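Foire aux questions du club de basket de Nerkham : vos questions, mes réponses
Mise à jour du 9 septembre
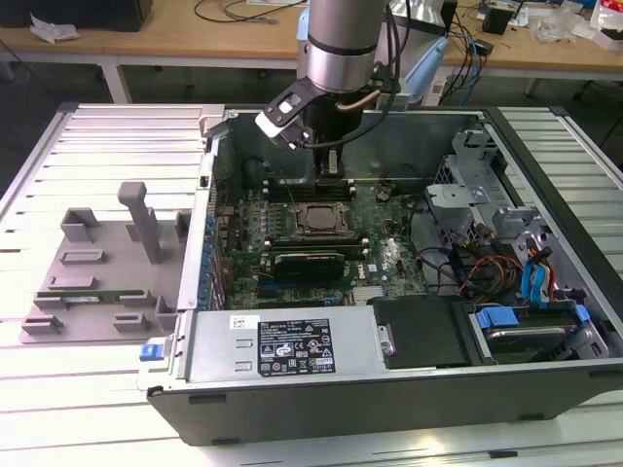
Tour d'ordinateur ouverte, couchée sur le côté, sous un bras robotisé

Bonjour à toutes et à tous ! Je tiens cette page depuis que je m'occupe des inscriptions et de l'équipe des moins de treize ans au club, et comme chaque rentrée ma boîte mail déborde, j'ai repris les questions qui reviennent le plus. Si la vôtre n'y est pas, écrivez-moi, je l'ajouterai (j'essaie de répondre dans la semaine, un peu moins vite les semaines de tournoi).

À partir de quel âge peut-on s'inscrire ?

Dès cinq ans, au baby-basket. À cet âge-là on court, on lance, on perd ses lacets, et on apprend surtout à attendre son tour avec un ballon dans les mains, ce qui est bien plus difficile qu'il n'y paraît ! Les vraies équipes commencent un peu plus tard, quand les enfants arrivent à suivre un match entier sans aller voir ce qui se passe dans les tribunes.

Mon enfant n'a jamais joué, est-ce un problème ?

Pas du tout. Dans mon groupe, j'ai chaque année des débutants complets et des gamins qui dorment avec leur ballon. Je les mélange beaucoup en début de saison, puis on fait quelques ateliers par niveau. Un débutant motivé rattrape vite son retard sur les bases. Le tir, c'est plus long, il faut être patient - et les parents encore plus que les enfants.

Peut-on essayer avant de payer ?

Oui, 2 séances d'essai, sans engagement. Prévenez-moi quand même par mail pour que je sache qui arrive, et venez un petit quart d'heure avant le début. Si ça ne plaît pas, aucun souci, on ne vous relancera pas toutes les semaines.

Où se passent les entraînements ?

À la salle Mesier, derrière la piscine. L'entrée du club est sur le côté, par la petite porte verte, et pas par la grande façade vitrée (elle reste fermée en dehors des matchs, et je retrouve chaque automne des familles qui frappent au carreau). Les moins de neuf ans sont dans la petite salle du bas. Pour le parking, évitez l'allée des pompiers, même pour deux minutes, la mairie ne plaisante plus avec ça.

Quel équipement faut-il prévoir ?

Des chaussures de salle propres, qu'on met sur place. Un short, un t-shirt, une gourde marquée au nom de l'enfant. C'est tout ! Le maillot de match est prêté par le club, vous le rendez lavé en fin de saison. Pour les chaussures, inutile de prendre le modèle le plus cher ; je regarde surtout si la cheville est bien tenue et si la semelle accroche. Les bijoux restent à la maison, les boucles d'oreilles aussi, et les lunettes doivent être des lunettes de sport ou tenir avec un élastique.

Faut-il un ballon à la maison ?

Ce n'est pas obligatoire, mais quelle différence quand un enfant dribble un peu tous les jours dans la cour ! Prenez la bonne taille, c'est vraiment le point qui compte : taille cinq pour les plus jeunes, six pour les filles à partir des moins de quinze ans, sept pour les garçons à partir du même âge. Un ballon trop gros donne de mauvaises habitudes de tir que je mets ensuite des mois à corriger. En cas de doute, montrez-moi le vôtre à l'entraînement.

Et le certificat médical ?

Pour les mineurs, un questionnaire de santé rempli en famille suffit dans la plupart des cas. Si une réponse est positive, il faut passer chez le médecin. Pour les adultes, le formulaire joint au dossier précise ce qui est demandé. Je ne peux laisser personne jouer en match sans dossier complet, même s'il ne manque qu'une signature, même si c'est la finale.

Comment sont choisies les équipes pour les matchs ?

Ah, la question qui fâche. Chez les moins de treize ans, je fais tourner. Tout le monde joue, y compris quand le match est serré, et l'assiduité compte davantage que le niveau. À partir des moins de dix-sept ans, les entraîneurs ont plus de latitude et le temps de jeu peut varier. Si votre enfant est déçu, le mieux est qu'il en parle lui-même à son entraîneur, à tête reposée. Les discussions au bord du terrain juste après une défaite, j'ai donné, merci !

Qui s'occupe des trajets à l'extérieur ?

Les familles, à tour de rôle. Le planning est affiché à la salle et envoyé par mail au début de chaque mois. Comptez trois ou quatre déplacements par saison pour votre voiture. Si vous n'en avez pas, dites-le-moi simplement, on s'arrange toujours, et il y a d'autres façons de donner un coup de main : la buvette, la table de marque, le lavage des maillots.

La table de marque, justement, c'est compliqué ?

La première fois, ça impressionne. Ensuite on y prend goût ! Il faut noter les points et les fautes, lancer et arrêter le chrono, et rester neutre (le plus dur pour un parent, je vous assure). J'organise une petite initiation en début de saison, avec gâteaux. Vous serez toujours à côté de quelqu'un qui a l'habitude, on ne lâche pas un débutant tout seul un jour de derby.

C'est quoi, le tournoi De Bruijn ?

Notre grand rendez-vous de décembre ! Il réunit les équipes de jeunes des clubs voisins sur une journée entière, avec des matchs courts qui s'enchaînent du matin au soir. L'an dernier, on a compté 1617 paniers toutes catégories confondues, le total était affiché au mur et les petits venaient vérifier entre deux matchs. Cette année, on vise plus, évidemment. L'entrée est gratuite, la buvette ne l'est pas, et c'est elle qui paie une bonne partie de nos ballons.

Le club a-t-il un sponsor ?

Oui, la boutique Arkik, dont vous verrez le nom au dos des maillots. Elle nous a versé 1000 euros pour la saison, et nous avons mis cette somme dans des paniers réglables pour la petite salle. Les plus jeunes peuvent enfin marquer sans lancer le ballon à deux mains depuis les genoux (enfin, certains continuent, c'est une question de style). Si vous connaissez une entreprise intéressée, envoyez-la-moi, il reste de la place sur les shorts.

Peut-on payer la cotisation en plusieurs fois ?

Oui, par chèques ou par virements échelonnés. Les aides pour le sport sont acceptées, pensez à joindre le justificatif dès l'inscription. Il y a aussi une réduction à partir du deuxième enfant. Et si la période est difficile, parlez-m'en, ça reste entre nous.

Y a-t-il une équipe pour les adultes qui veulent juste s'amuser ?

Oui, le groupe loisir ! Mixte, sans championnat, avec des niveaux très variés. On y croise d'anciens joueurs aux genoux fatigués et des parents qui en avaient assez d'attendre dans la voiture. J'y vais moi-même quand je peux, je défends mal mais je parle beaucoup. Aucune présence obligatoire, un simple message sur le groupe pour dire si on vient.

Que se passe-t-il pendant les vacances scolaires ?

Pas d'entraînement pour les petits. Pour les autres, cela dépend des créneaux que nous obtenons, et nous le savons souvent assez tard - désolée pour ceux qui aiment prévoir. Un stage est proposé aux vacances de printemps, les inscriptions se font à la salle et les places partent vite.

Mon enfant a oublié sa veste, où la chercher ?

Dans le grand bac à gauche du local à ballons. Il contient en ce moment deux gourdes, un pantalon de survêtement bleu et une seule chaussure, pointure trente-six. Tout ce qui n'est pas repris avant les vacances part dans une association. Marquez les vêtements, s'il vous plaît !

Comment vous joindre ?

Par mail de préférence, ou à la salle avant l'entraînement des moins de treize ans. Pendant la séance, j'ai un sifflet dans la bouche et je n'entends rien de ce qu'on me dit, alors attendez la pause ou la fin. Pour une absence, un message la veille me suffit.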